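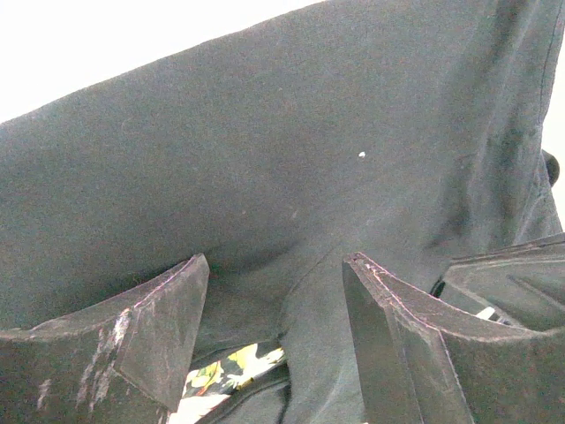 Re: black shirts fading – what are you all doing?

From: Filipa Cardoso
To: Rurkmont Mending and Laundry List
Date: 3 May 2025

Yavuz Kozan wrote:

> Hi all. I have six black T-shirts, all bought at the same time, all washed
> the same way, and two of them have gone that sad brownish gray while the
> others look fine. I wash on warm with whatever powder is on sale and
> tumble dry. Is there any point in dyeing them, or do I just give up and
> call them painting shirts? Also, lint. So much lint. My wife says it's the
> towels.
> Yavuz

Hi Yavuz, and hi everybody,

Your wife is right, it's the towels! I washed a black sweatshirt with a new bath mat once and wore the bath mat for the rest of the winter. So please split those up before you do anything else, and clean out the lint filter every single load (I know, I know, you already do).

On the two that went brown: check the tags. I'd bet they're a blend, or they came from a different batch even if you bought them together. Black dye is usually a mix of other colors and they don't all wash out at the same speed, so one shirt goes brown, another goes blue or purple, and the next one hangs on for years. I have a cardigan from Vesley that turned practically plum. I like it better now.

You asked about dyeing. Yes, if they're all cotton, or mostly. I've done it in the big pot four or five times and the shirts came out nicely except for one where I got lazy about stirring and ended up with blotches under the arm. My routine, for whatever it's worth:

1. Weigh the shirts dry. My last batch came to 900 grams, which meant more dye than I had in the house, so weigh them before you go to the store. Then wash them with no softener and leave them damp.

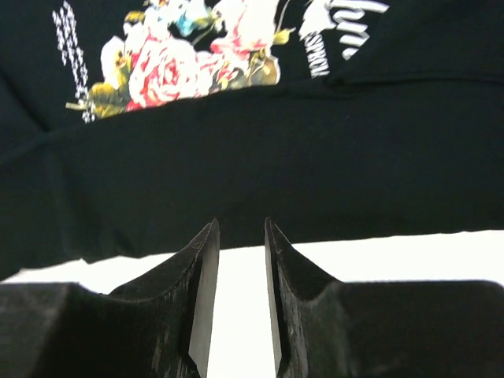

2. Dissolve the dye in a jar of hot water first and strain it through an old stocking. Those little undissolved bits make spots that never come out.

3. Add salt according to the packet. Stir for the whole 20 minutes, and I mean stir, don't go answer the phone.

4. Rinse until you run out of patience, then rinse again. Wash them on their own the first couple of times after that.

One thing to expect: the stitching is very often polyester and it won't take the dye. If it's black already you'll never notice, but on a faded shirt the thread can end up a shade off from everything else. Yoon-hee pointed this out to me at the Mabaso swap after I'd been wearing mine for weeks, perfectly pleased with myself.

For keeping them dark afterwards – cold water, inside out, short cycle, and hang them in the shade. I gave up on the dryer for anything black two years ago and I don't miss it, although the shirts do come off the line a bit stiff. Give them a good snap before you fold them.

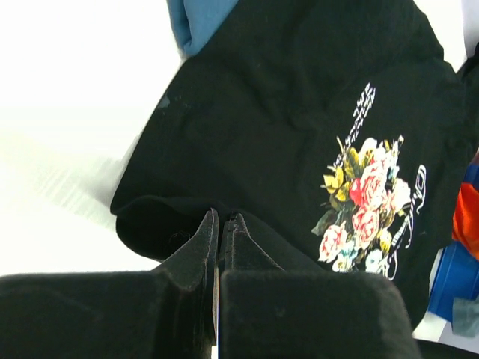 Black T-shirt, crumpled.

Mojtaba, you mentioned vinegar in the rinse back when we were talking about jeans. Did you ever decide if it did anything? I tried it for a month and mostly my laundry room smelled like pickles. I'd also love to hear from anyone who has used the Vamel liquid for darks. It's pricey where I shop and I don't want to buy a whole bottle just to be nosy.

And Yavuz, if you do go ahead, you're welcome to borrow my pot. It is NOT for cooking any more, so please don't let anyone make soup in it. Kianoush has it at the moment for a tablecloth but I should get it back before the end of May.

Happy washing,
Filipa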